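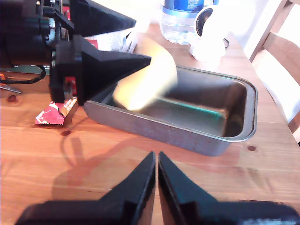 Valtow Table Oil, 580 ml

£34.00
In stock – order by noon on Thursday and it goes out before the weekend

I started mixing this oil because I was fed up with shiny tables. Every finish I tried either looked like a bowling alley or came up in white rings the first time someone put a mug down. Valtow sinks into the wood and dries to a low, soft sheen, so you still feel the grain when you run your hand over it (I do this far too often, usually while I'm meant to be laying the table).

It's meant for kitchen and dining tables, but I've also used it on worktops, stools, a bread board and one very tired windowsill. It brings out the warm, reddish tones in darker timber. On pale wood it goes a bit honey-coloured, so try it on the underside first!

Putting it on

Sand lightly, wipe off the dust, then work a small amount in along the grain with a cotton cloth. Leave it twenty minutes and wipe off everything that's still sitting on top. People skip that bit and then write to me about sticky patches. Let it dry overnight and do a second coat the next day. Lay used cloths out flat outdoors until they're stiff, as oily rags left in a heap can heat up and catch fire.

Give it a week before you wash it properly. After that a damp sponge and a drop of washing-up liquid will do, soft side only.
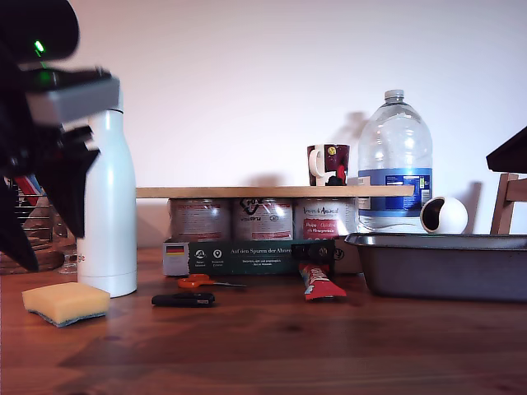 Ute Fuchs wrote to ask whether she could put it straight over an old varnish, as her table had been done years ago and only the middle had worn through. Sadly no, the oil needs bare wood to soak into. She stripped the top, kept the varnish on the legs, and says you can't tell unless you crawl underneath.

Hot dishes are the other thing I get asked about. The finish copes with a warm plate, but anything straight from the oven wants a trivet. I learned this with a lasagne.

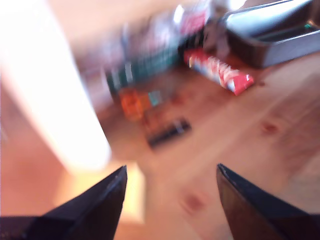
Which size do I need?

One tin does a six-seater table twice over, with a bit left for touching up. For a long worktop, buy two. The lid goes back on tightly if you clean the rim first, and an opened tin keeps for a year somewhere cool – mine lives on a shelf in the utility room next to the Skededano brush soap.

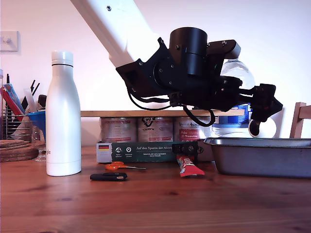 Mine smelled quite strongly for the first two days, writes a buyer from Dellness, but with the windows open it had gone by the weekend and the table looks lovely. Fair comment. It's a nutty, linseedy smell, and in October with the heating on you will notice it.

Goes well with: Abdella lint-free cloths, fine sanding pads, Skededano brush soap

Unopened tins can come back within a month for a full refund.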